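Ticket 3444: Wallner label printer drops off network after sleep
Status: Closed
Opened by: Ebere Okeke, Resard front office
Assigned to: Guilan Jiang

Thursday, 8:10 a.m.
Printer shows offline on both office PCs. Power light is on. Turning it off and on brings it back for 40 minutes, then it drops again. Jobs sent while it is offline stay in the queue and print twice later.

9:25 a.m.
Pinged the printer from the office PC, 100 packets, 6 lost. Swapped the network cable. No change. The Butar switch shows the port going down each time the printer sleeps.
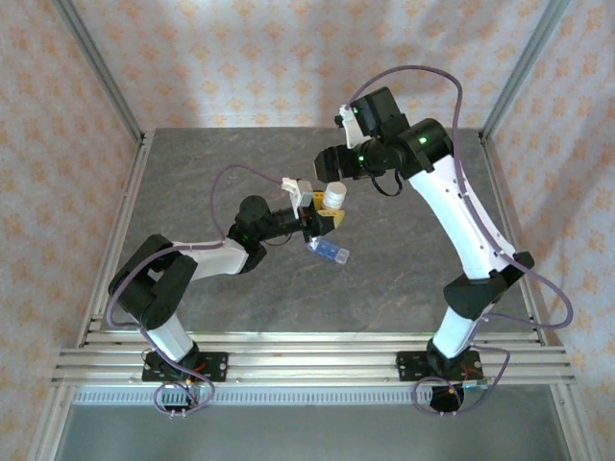
Gray marble-pattern work surface with patterned fabric panels.

10:50 a.m.
Set sleep timer to Never in the printer menu. The setting went back to the default after a restart. Firmware is one version behind. Ebere asked us to hold the update until the noon labels were out.

1:15 p.m.
Updated firmware. Sleep setting now survives a restart. Cleared the queue on both PCs, removed the old printer entry and added it again by IP address. Reserved that address on the router.

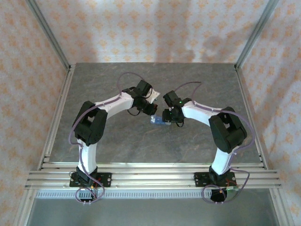

Photo: Guilan Jiang / Resard

4:30 p.m.
No drops since the update. Test labels printed once each from both PCs. Ebere confirmed and agreed to close. If it comes back, reopen this ticket and note the time of the drop.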